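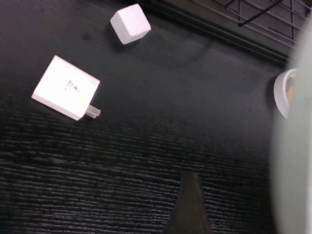 News | Home and Community

Old phone chargers can be handed in at Clonden repair room

6 March 2023

Residents of Clonden can now take unwanted phone chargers and plug-in adapters to the Estgate repair room, which has started a collection for small electricals alongside its usual kitchenware swap.

The collection opened at the start of the month and will run for 30 days. Anything with a plug that fits in a carrier bag will be accepted, including wall adapters, charging leads, electric toothbrush bases and travel plugs. Larger items such as kettles and toasters should still go to the council tip on Karam Road.

Maksym Kushnir, who runs the repair room, said most homes had a drawer of chargers that no longer matched anything in the house.

"People keep them in case, and then the phone they belonged to went years ago," he said. "If it works and it's safe, someone will want it. If it doesn't, the metal can be recovered."

Every adapter handed in will be looked over for cracked casing and bent prongs before it goes any further. Those that pass will be tested and put out on the shelf by the door, free to take, with a label showing the output. The rest will be sent to Drullasis, a recycling firm on the edge of town, which has agreed to empty the bin without charge until the collection ends.

Mr Kushnir hopes to take in 3000 items. A shorter trial last year brought in fewer than he wanted, which he put down to the room only being open in the mornings. It will now stay open until early evening, and there is a drop box in the porch for people who come by after that. Batteries must not be put in the box and should be handed over at the counter.

The kitchenware swap carries on as before. Visitors can bring plates, bowls, racks and pans in good condition and take home the same number of pieces. Coloured plates go quickly, Mr Kushnir said, and he would like more of them, in any shade and whether or not they match.
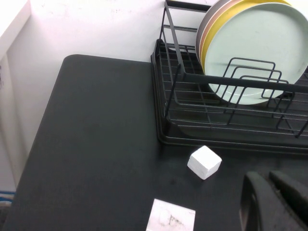 Plates in green, yellow, pink and grey in a black wire rack.

Chipped crockery cannot be accepted, and neither can glass oven dishes without a lid if they were sold with one. Donors are asked to wash everything first, as the sink at Estgate is small and shared with the room next door.

The swap was set up with a grant of £100 for shelving and has paid its own way since through a tin on the counter. Repairs are charged at cost, with a limit of 90 minutes on each job. Lamps and radios are the items most often brought in for mending, though Mr Kushnir said he had also been asked to look at a piano stool and a cat flap.

A short session on checking plugs and fuses will be held at the room later in March. Places are free but must be booked at the counter, and those attending are asked to bring one item from home to practise on.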